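Search this site
Enter keywords
Go

Introduction to Warehouse and Stock Management
Handout for Unit 4: Counting the stock and understanding the differences
Prepared by Arnel Agbayani

Please read this handout before the Monday class. In class we will not repeat all of it. We will use the time for the exercise at the end, so please bring a pen and something to calculate with.

1. Where we stopped last time

In Unit 3 we spoke about receiving goods. We said that the stock record is a promise. It says to the sales office: if you sell this item, we can send it. When the record is wrong, the sales office makes a promise to the customer that the warehouse cannot keep. In this unit we look at how a company checks its record against the shelves, and what it does when the two numbers are different.

Some words we need:

Book stock: the quantity which the system shows.
Physical stock: the quantity which is really in the building.
Variance: physical stock minus book stock. It can be positive or negative.
Location: one address in the warehouse, for example aisle 2, bay 7, level C.
Cut-off: the moment after which no movement is allowed to enter the count.

Students often mix up variance and loss. A variance is only a difference between two numbers. The goods can be in a wrong location, or a receipt can be entered two times. Only after we have looked for the reason can we call it a loss.

2. The full count

In a full count, the company stops all movement and counts everything. Many small companies do it once in the year, very often in a quiet month such as February. The advantage is simple to understand: all numbers are checked at the same moment. The disadvantage is also simple. The warehouse is closed, people are tired, and tired people count badly.

Our main case in this course is Lararbridge, a wholesaler of parts for household plumbing. The company keeps 3,318 different items. Until two years ago it made one full count each year over a weekend. The staff from the office came to help. They were friendly and willing, but they did not know the products, and many of them could not see the difference between a pipe fitting of one size and the next size. The stock manager, Angharad Mathias, told me that after one such weekend she spent more time correcting the count than she had spent preparing it.

You should remember two rules from her experience. First, the person who counts should know the goods. Second, the person who counts should not see the book stock before counting. We call this a blind count. If the sheet says 40, the eye likes to find 40.

3. The cycle count

In a cycle count, the company counts a small part of the stock every day or every week. The warehouse stays open. After a fixed period, each item has been counted at least once, and the important items have been counted more often.

To decide what is important, most companies divide the items into classes. Class A are the items with the highest value of yearly use, class B the middle, and class C the rest. At Lararbridge the result was like this:

Class A: 513 items
Class B: 1,063 items
Class C: all other items, so 1,742

Please check the last number yourself with a subtraction. It is good practice, and in the exam I will ask for this kind of step.

Class A items are now counted every month, class B items every quarter, and class C items once a year. A student last year asked why we do not simply count everything every month. The answer is the cost of work. One count of a location takes only a few minutes, but the walking, the writing and the checking must be added to it.

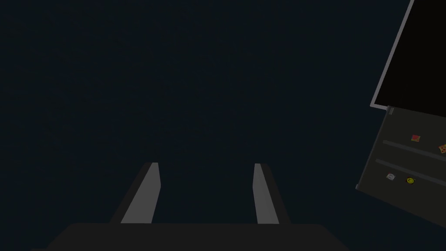
The order of the count is also a matter of cost. If the list is sorted by item number, the counter walks from one end of the building to the other many times. If the list is sorted by location, the counter walks each aisle one time only. This sounds obvious, but I have visited companies where the list came out of the system in item order and was used that way for years.

4. Finding the reason for a variance

When a variance is found, do not correct the system at once. If you correct it immediately, the trace is gone and the same mistake will come back. Follow these steps in order:

Step 1. Count the location again, with a different person.
Step 2. Check the neighboring locations, also above and below.
Step 3. Look for open documents: a receipt not yet entered, a shipment picked but not yet confirmed.
Step 4. Check the unit. Is the item kept in pieces, in boxes or in meters?
Step 5. Look at the last movements of the item since the previous count.
Step 6. Only now make the adjustment, and write a reason code.

Step 4 deserves some attention. At Vundholm, a supplier of screws and small metal parts, the system showed an item in boxes while the purchase orders were written in pieces. One line of 5 boxes was entered as 5 pieces. No one did anything dishonest, and still the variance looked very serious on the report.

For the reason codes, a short list works better than a long one. If there are thirty codes, people choose the first one. The codes we use in this course are: wrong location, wrong unit, document late, damaged, and unknown. "Unknown" must be allowed. If it is forbidden, people will invent a reason, and the report becomes less useful.

5. Measuring accuracy

Accuracy can be measured by location or by value, and the two results can be very different.

By location: the number of correct locations divided by the number of counted locations.
By value: the sum of all variances in money, divided by the book value of the counted stock. Here you must take every variance without its sign. Otherwise a plus and a minus cancel each other, and a bad warehouse looks perfect.

A tolerance is permitted for cheap goods, for example washers which are weighed and not counted by hand. For class A there is normally no tolerance.

6. Exercise for the class

Work in pairs. A company has a negative variance on one item of class A and a positive variance of the same size on a similar item in the next bay.

a) Which explanation do you examine first?
b) Which of the steps in section 4 would discover it?
c) What is the effect on accuracy by location, and what is the effect on accuracy by value?
d) Write two sentences to the warehouse manager with your recommendation.

Please keep your answer to d) polite and short. Bring it on paper, as I will collect it at the end of the class.

Related handouts
Unit 2: Layout of a small warehouse
Unit 3: Receiving goods and the delivery note
Unit 5: Safety stock and the reorder point
Case text: Returned goods at Perron
Reading list for the written exam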